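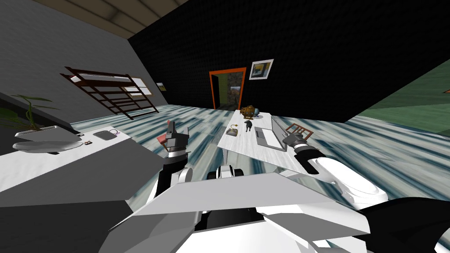

Computer rendering: two arms, one white table.

Lullham Village Hall Users' Group
Minutes of the meeting held on 7 Jan 2024 in the back room, the main hall being colder

Apologies: the Badminton Club, the Lullham Players and whoever has the key to the urn cupboard.

1. Minutes of the December meeting
Agreed, after "heated discussion" was changed to "discussion". It was pointed out that nothing in the building had been heated in December.

2. Boiler
The engineer from Thoroddsen has been twice. On the first visit he said it was the pump. On the second he said it was not the pump. The quote for a new boiler is £2598, fitted, with the old one taken away. The Gardening Society asked if the old one could be kept as a planter. It could not. Agreed to accept the quote, the Quilters abstaining in their coats.

3. Chairs
The store was counted before the meeting and holds 133 chairs. The hall is licensed for fewer people than that, and the stacks now block the light switch. The Players wish to keep all of them in case of a popular production. Deferred to March.

4. Bookings
The Prosel booking page let two groups have the same Thursday evening. Yoga and the Brass Band shared the hall until the interval, when yoga went home. The paper diary will go back on its hook and will be taken as correct where the two differ - bookings in pencil to count as bookings.

5. Floor
Gorkix polish has been tried on the stage end. The Tea Dance reported it as excellent and the Toddler Group reported it as lethal. Remaining tin to be used on the stage only, and not on a Tuesday.

6. Any other business
The lost property box contains a single wellington, a trifle bowl and somebody's speech for a wedding. Owners have until the end of the month. The speech was not read out, despite a proposal and a seconder.

Next meeting: first Sunday in February, same room. Bring a blanket if Thoroddsen has not been.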